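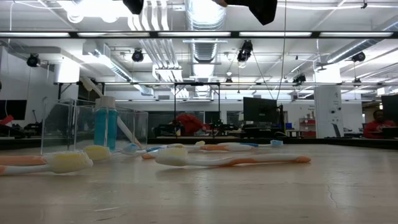

Can toothbrushes and mouthwash bottles go in the same clear organizer?
They can share it as long as the brushes stand on their own side of the divider, heads up, and the bottle caps are fully closed before the organizer is moved.

Tundley Support - Bathroom Storage
Ticket: Divided clear organizer, brushes will not stay upright
Opened: 23 October 2019
Opened by: Haf Gethin
Product: Hallex clear organizer, divided
Site: Lendthorpe guest house, shared washroom supplies
Priority: Low
Status: Closed

Original report

We bought the Hallex organizer to keep spare toothbrushes and rinse together on the supply table. Bottles go in fine. Brushes do not. When I put them in the narrow side they lean over behind the bottles and work their way out whenever the organizer is picked up. I end up with brushes all over the tabletop and have to sort them again. Is there an insert for this, or is the divider in the wrong place? It was like this from the day we unpacked it.

Reply 1 - Support

Thanks for the report. Please confirm the following:
Whether the divider is removable on your unit. Early units had it glued.
Inside width of the narrow side.
How many brushes you want to store.
Whether the brushes are in packaging or loose.

Reply 2 - Haf Gethin

Divider slides out if I pull hard. Narrow side is 50 mm. I would like 9 brushes in it. They are loose. We take them out of the packs because the packs do not fit in anything. Two kinds of handle, orange and blue, and I need to be able to tell them apart from the door. Orange is for the upstairs rooms, blue for downstairs.

Reply 3 - Support

A removable divider means you have the later version. It has two sets of slots. The factory position is the wide one, meant for cotton pads or a stack of washcloths. Brushes in that position have room to tip, and the bottles are then the only thing holding them up.

Please try this:
1. Empty the organizer completely.
2. Pull the divider straight up. Do not rock it side to side, the slots chip.
3. Refit it in the second set of slots.
4. Put the bottles in first.
5. Stand the brushes in the narrow side with the handles down.
6. Lift the organizer by the base and set it down again. Note whether anything moves.

Reply 4 - Haf Gethin

Moved the divider. Narrow side is a lot tighter. With all 9 in, the heads are jammed against each other, which I do not like for brushes people are going to put in their mouths. With 7 in, they stand up and the heads have a gap. The other 2 have nowhere to go. Lifted it and set it down, nothing fell over.

Also, the bottles now have space to slide. Not a problem on the table but they knock when I carry it.

Reply 5 - Support

Seven is a sensible limit for loose brushes with full-size heads. We would not force more in. For the remaining 2, either leave them sealed in their packs in a drawer or use a second organizer. There is no brush insert for this model. The Tô range has a rack with separate holes but it is taller and may not fit under a shelf - please measure before ordering.

For the knocking, fold a dry washcloth and push it down between the bottles and the side wall. Change it when it gets damp.

On the colors: put one color at each end of the narrow side. If the mix changes often, a paper label on the outside is easier to keep up with.

Reply 6 - Haf Gethin

Washcloth works. I have kept the last two brushes in their packs, one of each color. Orange on the left, blue on the right.

One more question. Some rinse got on the inside wall when I refilled a bottle in place and it has left a blue film. Dish soap took off most of it. Can I use the bathroom spray on the rest?

Reply 7 - Support

Please do not use bathroom spray. Many of them contain solvents that cloud clear plastic, and the clouding is permanent. Warm water with a little white vinegar, left on for a few minutes, then rinsed and dried with a soft cloth. Repeat if needed. Fill bottles at the sink and wipe them before they go back.

Any loose brush that has been lying on a tabletop should be replaced before it is given to a guest. Rinsing is not enough for that purpose.

Reply 8 - Haf Gethin

Vinegar took it off. The loose ones have been moved to the cleaning cupboard for grout and taps, and I have filled the organizer with new ones. You can close this.

Resolution

Divider moved to second slot position. Narrow side limited to 7 loose brushes. Washcloth used as a spacer beside the bottles. Residue removed with diluted white vinegar. No parts sent.

Internal note

The instruction sheet shows only the factory divider position. Request to add the second position to the November reprint - passed to documentation.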